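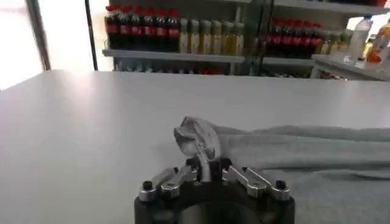 Equipment budget, where we are

Quick one before the long weekend swallows everybody. A lot of you asked about the folding cell after the August meeting and I promised numbers, so, numbers. Some of them. Wayne Carrier is still chasing two quotes and I'll put those in when they land.

Short version: we want to buy one cell for Kirnham next budget year. One. Not the pair that was in the first draft of the Ellora plan. Budget ceiling is $74,000 all in and the arm eats a bit less than half of that. The rest goes to all the stuff that isn't the arm, and I want to spend most of this item on that, as that's where last year's request fell apart.

What's in the 74

Arm and controller. Gripper. Wrist camera. Table. Guarding. Cables and a cable sleeve that will survive more than a month. Install. Training for two people per shift. Spares. A service contract, first year only.

The arm and controller come to 37 percent of the total less than the list price would suggest – sorry, wrote that backwards. The arm and controller ARE 37 percent of the total. List price is higher, Cormier knocked it down for buying the gripper and install from them at the same time. Good deal if we like their gripper. Bad deal if we don't, so please read the part on grippers before you tell me it's a bargain.

Things that are NOT in the 74: floor work, any change to the air lines, the software seat after year one, and whoever's time it takes to teach the thing a new item. That last one is the big one. Marlene Sandhu has been saying it since spring and she's right.

Grippers

Cloth is a pain. Anybody who has fed a flatwork line knows that. A box has corners where you left them. A towel doesn't. So the gripper has to find an edge or a corner, take hold of one layer, and not let go when the weight of the rest starts to hang.

Three options on paper. Vacuum, which is fine on film and useless on terry. Needle, which holds like crazy and which Housekeeping Supply flat refused on account of the marks. And plain two-finger linkage jaws with thin tips, which is what we're pricing. Cheap to fix, easy to understand, every vendor has one. The linkages are metal, the tips are a wear item, and the tips are what you need to budget for. 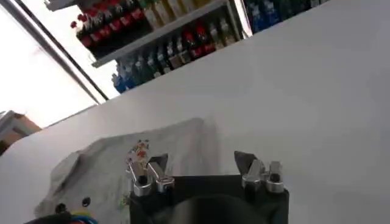
Jaws open over a light gray garment with a small printed design.

Tips: order them with the machine. I mean it. If they come in on a separate PO they sit in receiving and the cell sits too. We've put in a full set of spares plus a second shape, thinner, for sheets and anything slippery. Liette Fraser wants a third shape for towels only. I left it out. Will put it back if the trial says so.

Cables. In the demo setup the wires come off the wrist in the open and you can see how much of the reach they get in the way of. Fine for a trial, not fine for two shifts with lint in the air. Sleeve is a line item now. It was not a line item last year, it was "misc".

Camera. The one at the wrist sees the jaws and whatever is right past them, and anything else it catches is luck. You will want light over the table that doesn't change. Our east bay has big windows and by mid morning the white tabletop is throwing glare all over. Cheapest fix is blinds. Blinds are in the request, $2 per square foot from the same place that did the office, Facilities already has the measurements. Please don't let anyone cut the blinds as a "comfort item", it's equipment.

Table

White, smooth, big enough that a whole garment lays out flat with room to drag it. Go bigger than you think. Gray on white reads okay. White on white does not read okay, and most of what we wash is white, so yes we are looking at a colored top or a mat. A mat is cheaper and you can throw it out. Cormier quoted a special table with adjustable legs and a leveling kit and I took it off. We have tables. What we don't have is a table bolted down, so bolts and an afternoon.

Rounded corners please. I have bruises.

Which items first

This is where the plan changed most. First draft had the cell doing everything by month three. Nope. New order:

Towels first. Hand and bath, one size each. Thick, forgiving, there's a lot of them, and if it folds one badly it goes back in the bin and no one cries.

Tees and printed tops second. Light gray uniform tops with the logo print. The print helps, it tells you which side is up. Creases across the print confuse things.

Thin stuff last. Napkins, liners, the sheer whites. They cling to the table, they cling to each other, two come up when you wanted one.
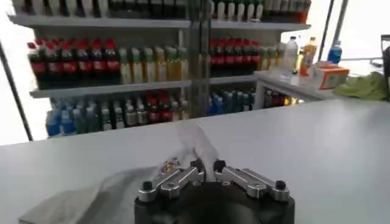

Thin white material at the fingertips, pale gray to the left.

Don't plan any labor saving off the thin stuff in year one. Zero. If somebody shows you a spreadsheet with it in there, send it back. I did the math with it and without it and without it the payback slips past the end of the lease option, which I know is not what people want to read, but there it is. It still pays back. It just pays back on towels, slowly, like everything in this building.

Buy, lease or wait

Buy: cheapest over the full term, worst for this year's cash. We own the arm and can move it to another job if folding is a flop. Resale on arms is decent, resale on a custom gripper is nothing.

Lease: Cormier has a deal where the service contract is rolled in. Monthly looks friendly. Read the hours clause. Anything past a single shift bills extra and we run two.

Wait: Clokell did this. They looked at the same cell, put it off a year, and spent the money on a better infeed. Not crazy. The infeed at Kirnham dates from 1993 and every sort station downstream pays for it. If I had to pick only one and the infeed was quoted at the same price, I'd be tempted. But the infeed quote is a lot more than 74 and needs the floor opened up, so it's a different conversation and teh capital group has it on their own list.

My vote is buy, one cell, towels only until the trial numbers say different. Jade Beaudoin votes lease. Jade has been right before and I'll print her reasoning next issue if she gets it to me by deadline, hint.

Trial, before any PO goes out

We asked for and got a paid trial. Our cloth, their arm, their people on site plus ours. The fee comes off the price if we buy. What I want out of it, and what you should ask for if your site is doing the same:

Picks tried against picks that held. By item, not one big average. An average over towels and napkins tells you nothing.

Time from cloth on the table to cloth folded. Including the retries. Vendors love to leave out the retries.

How many times a person had to reach in. Every reach-in is a stop, and with guarding up it's a long stop.

What it takes to add an item. Hours, and whose hours. If the answer is "our engineer comes out" then get the day rate in writing.

Tip wear at the end of the week. Look at them yourself.

One more: ask them to do it with your messiest pile, straight from the dryer. Not a garment that someone with nice hands smoothed out flat. We forgot to say this the first time and got a beautiful demo of a flat shirt.

Starting flat is still useful though. It tells you whether the corner pick works at all, and if it doesn't work flat you can all go home early.
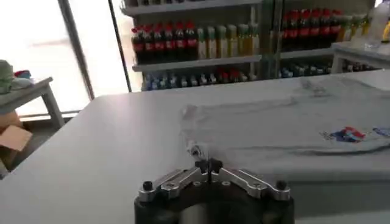 Mackenzie Kennedy wrote in after the draft of this went round to say the corner pick is the wrong thing to buy on. Her point is that a cell can look great at the corner and then spend all its time finding the next corner, and that the money question is the second grab. She'd pay for a second arm and drop the blinds, the mat and the spare tips to get part way there. She also thinks towels first is too safe, and that a year of towels will teach us nothing we need for tops.

Fair on the second grab. I've added it to the trial sheet, separate line, so we get a number. Not with her on dropping the tips, and a second arm takes us way over the ceiling before you've bought a second controller. But if the trial shows the time is all going into regrabs then the one-cell plan needs another look, and I'd sooner find that out while it's a trial fee.

On towels being too safe, yes. That's sort of why I like them.

Dates and who to bug

Draft went to department heads on November 27, 2020. Comments to me or to Wayne. He has the quote folder and the line by line, I only have the summary, so if you want to argue about bolts go to him.

Marlene is setting up the training list. Two names per shift, and please pick people who want to do it. It's a lot of standing and watching and pressing reset. Names by the next supervisors meeting or she picks for you.

Facilities: need a yes or no on power in the east bay. The drop by the old press is closest but it's shared with the compressor and I don't know what else is on it. If it needs a new run that's outside the 74 and I have to go ask for it seperately, so sooner is better.

Purchasing: the quote from Cormier is good for the quarter. After that the discount on the arm goes away and the gripper price is whatever they feel like. Also their terms page has us paying for return freight if we turn down the cell after the trial. Wayne is getting that struck. Don't sign it until he has.

Ok that's it. Cart washing schedule is on the next page.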